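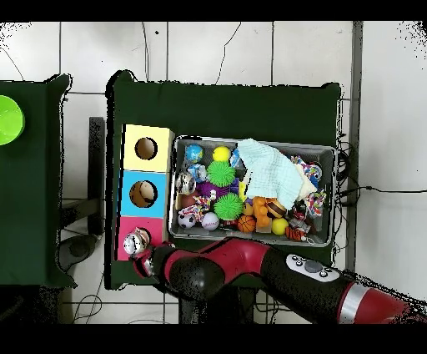

Trulari 988 Stacking Toy Box, Round Port

Home > Pet > Toy Storage > Cardboard

Item no. 988
Sold as: set of three (pale yellow, sky blue, pink)
Ships: flat, with assembly sheet
Availability: in stock, Chisholm warehouse

Overview

The 988 is a front-access cardboard box for storing small and medium pet toys. Each box has one round port cut in the front face. Toys are put in and taken out through the port, so a box at the bottom of a stack can be used without lifting the ones above it. The three boxes in a set are the same size and differ only in outside color.

The set is intended for household use, grooming counters, boarding rooms, and retail back stock where toys are kept by type. It is a dry-storage item. It is not a carrier, a bed, or a chew-proof container.

Specifications

Material: corrugated cardboard, printed outside face
Inside surface: unprinted, brown
Outside width: 12 in
Outside depth: 12 in
Outside height: 12 in
Port diameter: 5 in
Ports per box: one
Maximum stack: three boxes, one column
Maximum load: 2 lb per box
Closure: tuck flaps, top and bottom
Adhesive: none required
Hardware: none
Recycling: curbside cardboard, where accepted

Tolerances on the outside dimensions follow normal practice for die-cut board. Boards from different production runs may vary slightly in shade. Customers who need a close color match across several sets should order them together.

Port

The port is a plain die-cut circle with no grommet, ring, or flap. The edge is raw board. It will soften with heavy use and can be trimmed with a sharp knife if fibers lift.

The port limits what the box accepts. Any rigid toy has to pass through a 5 in circle. Soft items such as plush and rope will compress and go through if they are somewhat larger than the opening, but they should be fed in by one end. Forcing a rigid toy through the port tears the front face at the fold lines and is the most common cause of returns we cannot accept.

Round toys placed close to the port can roll forward when the stack is moved. Move boxes one at a time with the port facing up.

What fits

Balls: Standard fetch balls, small sports-pattern balls, and rubber spiky balls all fit. Spiky balls hold their position better than smooth ones and are a good choice for the box that gets handled most.

Rope toys: Short knotted ropes fit whole. Longer ropes should be coiled before loading. Loose strands catch on the raw edge of the port, so trim frayed ends first.

Plush: Food-shaped and other small plush toys fit. Air dry completely before storage. Moisture held in the fill will transfer to the bottom panel.

Chew bones: Check length against the inside of the box as well as width against the port. A long bone will enter on its axis and then be difficult to turn.

Bells and rattles: These fit, subject to size. Store them in the bottom box if noise is a concern.

Figurines and hard plastic shapes: These fit, subject to size. Pieces with thin projections should go in last, on top of softer items.

Cloths: Muslin and similar light cloths can be folded into any of the boxes or used as a liner. A liner reduces rattle and keeps hair off the board.

Stacking

Stack on a level surface. A cloth-covered table is acceptable if the cloth is pulled flat; a wrinkle under the bottom box will tilt the column. Align all four vertical edges and face all ports the same way.

Load the bottom box first and keep the heaviest toys there. Solid rubber weighs considerably more than it looks. A top box full of solid rubber balls over an empty bottom box is within the load limit but is easily tipped.

When reaching into the bottom or middle port, steady the column with the free hand. The boxes do not lock together. If the stack will stay in one place, removable mounting putty may be used between boxes. Double-sided tape is not recommended, as it strips the printed layer when the boxes are separated.

The colors may be assigned in any order. No box is reinforced differently from the others.

Sorting from a tray

For a mixed lot, tip everything into a shallow tray beside the stack before loading. A rectangular metal pan with raised edges works well: balls stay in it, and it wipes clean. The Korura sorting pan (sold separately) is suitable, as is any sheet pan of reasonable depth.

Suggested order:

Take out any cloth or towel that is covering other pieces.
Remove rope and plush, which tangle around everything else.
Remove balls by surface, smooth first, spiky second.
Remove bones, bells, and remaining shapes.
Inspect each piece and discard anything split, chewed through, or missing parts.

Assign one type to each box where quantities allow. With three boxes, the usual division is balls, soft toys, and everything else. Households with more than one animal may prefer a box per animal.

Assembly

Open the blank and square it by hand. Fold the bottom flaps in the order printed on the sheet and tuck the last flap fully. Turn the box over, press the bottom flat from inside, and close the top in the same way. The perforated disk in the front face is partly attached on delivery. Push it out from the printed side toward the inside, then clear any remaining tabs.

The disk may be kept and used as a divider or a label backing. It will not hold in the port once removed.

Care

Wipe the outside with a barely damp cloth and dry immediately. Do not spray. Do not wash. Empty the box and brush out hair and crumbs through the port or by opening the top flaps. If the inside becomes wet, open both ends and let the box stand in moving air until the board is stiff again. A box that stays soft at the base should be replaced and should not carry another box.

Wash toys before they go back in. Rubber and hard plastic can usually be washed with dish soap and rinsed well; follow the toy maker's instructions for plush and for anything with a bell or squeaker inside.

Safety

Keep the set out of reach of animals that chew cardboard. Swallowed board can cause blockage. Cats and small dogs may try to enter the port or climb the stack, and neither use is supported. Do not place the boxes near a stove, heater, or open flame. Remove all packing material before use.

In the box

Three flat blanks, one each in pale yellow, sky blue, and pink
One assembly sheet
One strip of blank labels

Toys, tray, cloths, and table covering are not included.

Related items

Korura sorting pan, metal, raised edge
Ninanau mixed pet toy assortment
Ninanau muslin cloth
Trulari 988 replacement blank, single, specify color

Ordering notes

Replacement blanks are sold singly and fit any existing 988 set. Earlier sets with a hinged paper flap over the port have the same outside dimensions and can be stacked with the current version. The flap was dropped in May and is no longer available as a part.

Case quantity is 12 sets. Case orders ship from Chisholm on one pallet layer and are not broken. Unassembled sets in original wrap may be returned. Assembled boxes, and blanks with the port disk removed, may not.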